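I'd been promised a robot that does chores, so I turned up in Estbridge expecting something with shoulders. What I got was Haiyan Bai, a mug of tea and a very long spreadsheet. She was delighted with the spreadsheet, and by lunchtime so was I!

Her team has been teaching a machine to find things in real homes by letting it learn from 2149 short tries at picking things up, collected in 29 homes. No labs, no tidy tables.
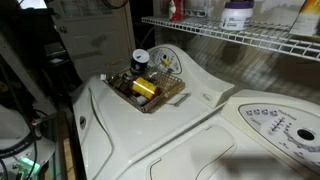
The trick is in how the method handles doubt. Older systems pick one best grasp and go for it, come what may. Bai's keeps three guesses alive and drops them as new views come in. Laundry corners are her favorite test – bright light on a glossy lid, deep shadow beside it, and a wire basket with a yellow roll and a brown bottle lying on their sides in it. Guess wrong about where the roll ends and you grab air.

Does it work? Mostly. In 200 fresh trials it missed roughly half as often as the team's old method. Manolis Drakos, who wrote most of the code, is still grumpy about glass. I asked when it could do my socks. He went back to his screen, and Bai poured me more tea.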